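The Shared Desk Comes of Age

When the Utgate campus reopened its administrative floors in January, employees returned to a building with fewer desks than people. Of the 3,745 staff members on the payroll, a third no longer have an assigned place to sit. They reserve a desk the evening before, store their belongings in a locker, and leave the surface clear when they go home.

The arrangement is common enough in private industry. Its arrival in public institutions has been slower, and the reasons are largely cultural. A desk of one's own has long been a mark of standing, and long-serving employees do not give it up lightly. 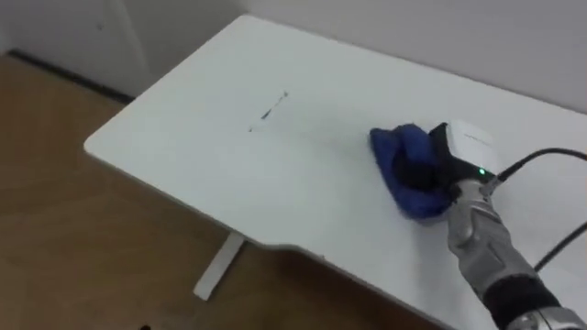

A blue cloth on a white desktop, near a dark streak on the surface.

Rommel Sarmiento, who directs workplace planning at Utgate, spent 20 months preparing for the change. His office surveyed 61 departments and found that the strongest objections concerned upkeep. Staff members were willing to share a desk. They were less willing to inherit another person's crumbs, coffee rings and ink.

"People will forgive a long walk from the elevator," Mr. Sarmiento said. "They will not forgive a sticky desk at eight in the morning."

The policy adopted in response runs to a single page. Each user clears and wipes the desk before leaving, and the evening crew attends to whatever remains.
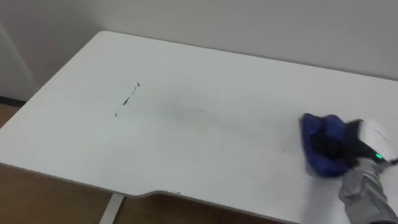
Compliance was uneven in the first weeks. Departments that had shared space before, among them the records office and the Ambrosio Library, adapted with little difficulty. Others asked for exemptions, and 33 were granted, most of them for medical reasons or for work involving confidential papers.

Sitidstead, the smaller campus to the north, will follow next year. Planners there intend to keep assigned desks for new employees during their first six months, on the view that a newcomer benefits from being easy to find.

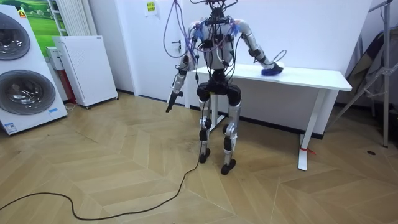 A white standing desk against a white wall, with herringbone flooring in light wood.

Whether shared seating saves money remains under review. Rent has fallen, while spending on lockers and cleaning has risen. A full accounting is expected after the Sitidstead move.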